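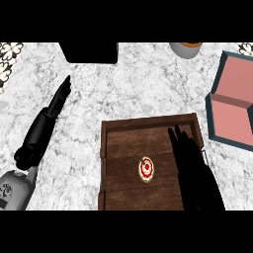
A red-iced cookie on a wooden tray, marble counter.

1/ Finished Desham last night. Credits rolled at just under 40 hours, which included most of the side jobs and all of the letters. Going to put my thoughts here while they're fresh. No story spoilers past the first town.

2/ It's a management game with a murder case running through it. You play Iva, who takes over her uncle's boarding house and has to keep it open through one winter. Guests come and go. One of them did it.

3/ The boarding house part is very good. You set room rates, buy coal, decide who gets the warm room at the back. Every guest has a temper and a budget and they notice who got treated better.

4/ The case part is weaker. You collect statements in a notebook and draw lines between the ones that don't match. For the first two chapters this works. After that the game starts drawing the lines for you, and you can't turn it off. I checked every menu.

5/ I think they got worried people would get stuck. I did get stuck in chapter three, for maybe an hour, and it was the best hour in the game. Then a patch went in and the hint now pops up after 90 seconds in the same spot. I replayed it to make sure.

6/ Music is by Kathleen Noonan, who also did Fullport. Same slow piano, a bit more going on underneath it. There's a track that only plays when the house is full and I kept overbooking to hear it.

7/ Voice acting is mixed. Mac Giolla, the old ferryman, is great in every line. The two brothers on the top floor sound like they recorded in separate rooms and never heard each other's takes.

8/ Performance on my six-year-old laptop: fine indoors, rough in the harbor when it snows. Turning shadows down one notch fixed most of it. Had one crash, on the save screen, and lost a day of in-game time.

9/ Autosave only runs when Iva sleeps. Save by hand before any long talk.

10/ Someone asked about the letters. I found all of them and you don't need them for the ending. They do change what the ferryman says on the last morning. The one people miss is in the coal shed, behind the door, and you have to close the door from inside to see it.

11/ Would I buy it at full price? Yes if you liked Fullport. If you're there for the detective work, wait for a sale, or for the update that's supposed to add a hint toggle. Last I saw it was planned for later in June.

12/ Final coin count was 573, after paying off the roof. Liam McGrath finished with more than double that and says he never once bought the good coal. His guests must have hated him.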